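4.2 Handle type and reach in wall cabinets

The kitchens in the Tillorar sample were built or refitted over a long period, and the wall cabinets differ more than the base cabinets do. Hanging height is the main source of difference. In the older units the lower edge of the cabinet sits well above the counter, and the second shelf is out of reach for most of the older tenants without a step. In the refitted units the cabinets hang lower, but the doors are wider, and a wide door needs more room to swing.

We recorded the type of handle on each wall cabinet door as knob, bar, cup or none. Doors with no handle are opened by a groove along the lower edge. Bars were the most common type in the refitted units and knobs in the older ones. Cup pulls were found almost entirely on drawers and are left out of the analysis below. Where a tenant had replaced a handle, the door was coded by what was on it at the time of the visit.

Each of the 40 participants opened and closed the same set of doors in their own kitchen, first with the preferred hand and then with the other. They were asked to work at their normal pace. Ottilie Hubmann carried out all of the home visits, so that the instructions were given in the same way each time. Participants rated each door on a five-point scale from "no effort" to "could not do it," and were then asked what they would change about the kitchen if the cost were no concern.

Bars were rated easier than knobs by most participants, and the gap was widest among those who reported pain or stiffness in the fingers. This agrees with what we expected from the pilot interviews. A bar can be pulled with hooked fingers, with the side of the hand, or in two cases with the wrist, while a knob calls for a pinch. Grooved doors gave the least consistent ratings. Some participants liked them because there was nothing to catch a sleeve on. Others had stopped closing those doors fully so that they would not have to find the groove again.

Position mattered as well as shape. Bars mounted upright near the meeting edge of a pair of doors (Figure 3) could be gripped low down, and shorter participants did so without being told to. With a knob there is only one place to hold, and on the older doors it was often set higher than it needed to be. Moving a knob down the door is a small job, but it leaves a hole to fill, and the housing office does not allow tenants to do it themselves.

Cabinets next to the stove were a separate problem. Eight participants said they no longer kept anything in them, whatever the handle, as they did not like reaching up beside a hot pan. Three had moved their everyday plates to the counter for good. This cut down the free work surface, which most of the same participants had already named as too small. We did not measure free counter length on the first visits and added it to the form in December, so it is missing for the earliest kitchens.

The ratings should be read with some care. Participants knew their own cabinets well, and a door that has been opened every day for years may be rated easier than it would be by a visitor with the same grip strength. The refitted kitchens were also newer in every other way - hinges, lighting, flooring - and we cannot fully separate the handle from the rest. A smaller comparison with handles swapped on the same doors is described in Section 5.

Figure 3. Paired wall cabinet doors with a bar handle on each side of the seam. 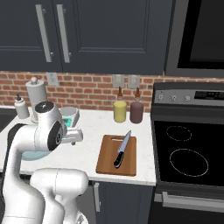

Hinge resistance was looked at next. Tania Khan measured the opening force on one door per kitchen with a spring gauge hooked at the handle, taking the middle value of three pulls. Older hinges were stiffer on the whole, but the spread within each building was large, and several of the stiffest doors had simply been painted shut along one edge at some point and never freed properly.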